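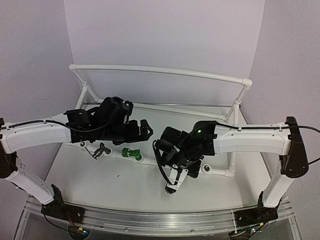

Stop Asking Me to Rate It
By I-seul Ham
25 Oct 2026

In May I bought a replacement filter for my kitchen faucet. It cost less than lunch. Over the following two weeks the store, Disten, asked me to rate the website, the checkout, the delivery driver, the packaging and the filter. When I ignored the last request I got a reminder with the subject line "Did we do something wrong?"

They had not. The filter fit, and the water tastes like water. I have no further opinion on it and I resent being asked to make one up.

I went back through my inbox and searched for the words "feedback" and "survey." There were 302 messages from the past year. I had answered 24 of them. The other 278 came from my dentist, my bank, a parking garage, two airlines and a shop where I once bought a birthday card.

People who work in this field will say that surveys are how a business learns. I used to believe that. I spent four years at a furniture company called Geum, and part of my job was reading what customers wrote in the comment box. We sent out 2,000 surveys in a normal month and got 40 back with anything written in them. Most said "fine" or "good." The ones that said more were usually about a missing bolt, and those people had already called us. The comments went into a spreadsheet. The average score went to the managers. I never saw a product change over a comment, though I did see a delivery crew lose a bonus over one.

The scores have their own problem. On most of these forms, anything under a perfect mark is treated as a complaint. A driver for Rarkex told me at my door that four stars out of five would count against him. So I gave him five, as I give everyone five, and the number now tells his boss nothing except that I am not cruel. A rating that people give out of pity should not decide anyone's pay.

I would like companies to do two things. First, put a phone number or an email address where I can find it, and have a person answer. If something goes wrong I will get in touch. Second, pay somebody to go out and look. A manager who spends one afternoon a month riding in the delivery truck or standing at the returns desk will see the missing bolts.

My bank closed its comment line last year and replaced it with a row of smiling and frowning faces. I had a question about a fee. I pressed the frown, and a message thanked me for helping them improve. I still have the question about the fee.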